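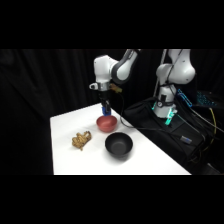 I was hired to put ginger away. I mean, the contract said "domestic task evaluator," and my mother told everybody at church I'd gone into robotics, but what I did at Trillus, Monday to Thursday, was ask an arm to tidy a kitchen and write down how it went.

The arm was very good at bowls. Stack the bowls, unstack the bowls, little one in the big one, lovely. It came down over the rim so carefully you'd think the thing was full of soup. Then I'd say the other part, "and put the ginger in the red one," and we'd all be there until lunch.

Ginger is a rotten shape, you see. A lemon is a lemon whichever way you turn it, but a root has elbows, and every root in Daltville had different elbows (I was buying them myself, at the Grabowska market on Linerton Street, and the woman at the register had started asking about my stomach). The arm would go in, think about it, come back up, and go in again from the other side. I'd sit on my stool with the clipboard and find my own fingers pinching the air. You can't help it! It's like watching somebody parallel park.

By May I had 588 tries on paper and 425 of them said "dropped" or "gave up." I wrote "gave up" even though there was a code for it, because the code was 27 and 27 didn't look the way it felt.

The trouble was that I'd go home after all that and there would be my own kitchen. Dishes in the sink from the weekend, an onion on the counter that had started growing a tail. I'd spent eight hours wanting a machine to put one thing in one bowl, and I couldn't do it either. I ate cereal out of a measuring cup.

So one Thursday, after the engineers had gone up to their meeting, I skipped the script. I typed, "Clean up whatever's bothering you." I don't know what I expected, it wasn't built for that kind of question, and for a good long minute it just hung there humming. Then it went to the ginger. It didn't try to lift it. It put its closed fingertips against the fattest knob and pushed, very slowly, all the way across the table and off the edge.

I heard it hit the floor and roll a bit.

Then the arm went back to the bowls, set the red one inside the black one, and rose to its rest position, and the screen said TASK COMPLETE.

I looked at the clipboard for a while. There wasn't a code. I wrote "success," and the time, 4:09, and then I went home and threw out the onion.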